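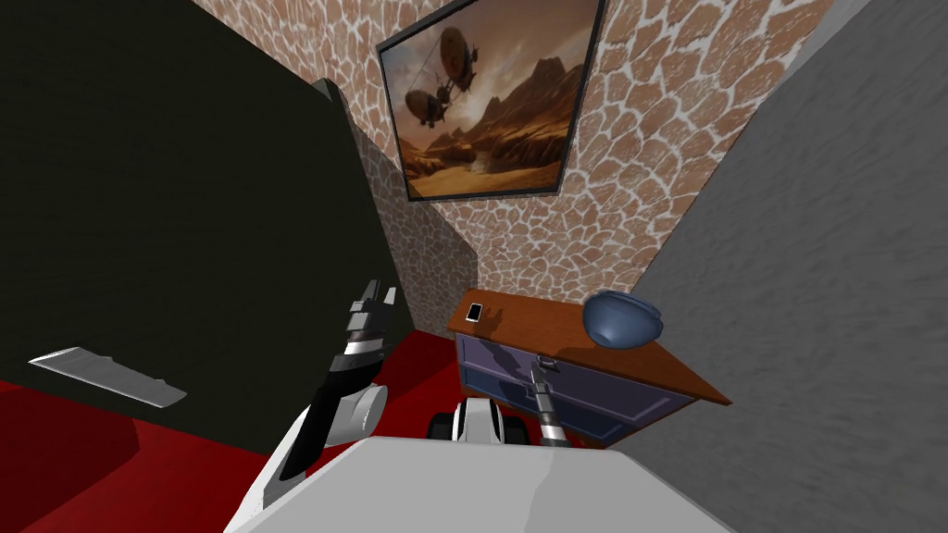
*Simulation still: Murín. Used with permission.*

# Who Makes the Rules for Home Robots?

A company says its robot is safe. Should you believe it? Maybe. But a good question to ask first is, "Who checked?"

The room at the top of this page was made by a computer. So were the stone wall, the phone and the blue bowl on the dresser. Engineers often let a robot practice in a pretend room before it gets near a real one. If it drops a pretend bowl, there's nothing to sweep up.

## Practice is useful, but it isn't proof

Say a robot picks up a bowl in 908 practice runs out of 3,000. Is that good? An ad could say "908 successful pickups!" and every word would be true. It would also leave out the other tries, and there were a lot more of those.

Pretend rooms leave things out too. A computer can copy the shape of a bowl pretty well. It has a harder time with soap on the rim, or a little brother running in from the hall. So a fair report tells you which tests happened in a computer and which happened in a real room.

## What is a standard?

A standard is a list of rules that people agree on and write down. Robot standards can cover things like how hard an arm may push and how a person can stop it. Some standards are required by law. Others are only followed by companies that choose to — and that's worth knowing when you see a sticker on the box.

Shota Amano tests robot arms at a small lab called Bokent. "I like a rule I can measure," he says. "'The robot must be gentle' sounds nice. How gentle? Gentle to a bowl or gentle to a finger?"

His coworker Miroslava Hrytsenko has another complaint. Some companies write their own rules, take their own test and give themselves an A. She wants an outside tester to try it again.

## Questions to ask

- Who wrote the rules, and who did the testing?
- How many tries were there in all?
- Did the robot practice in more than one kind of room?
- What does it do when a person steps in the way?
- Where is the stop button, and can a kid reach it?

If the answer is "Trust us," keep asking. Grown-ups who build robots should be able to show you their test results, including the bad ones.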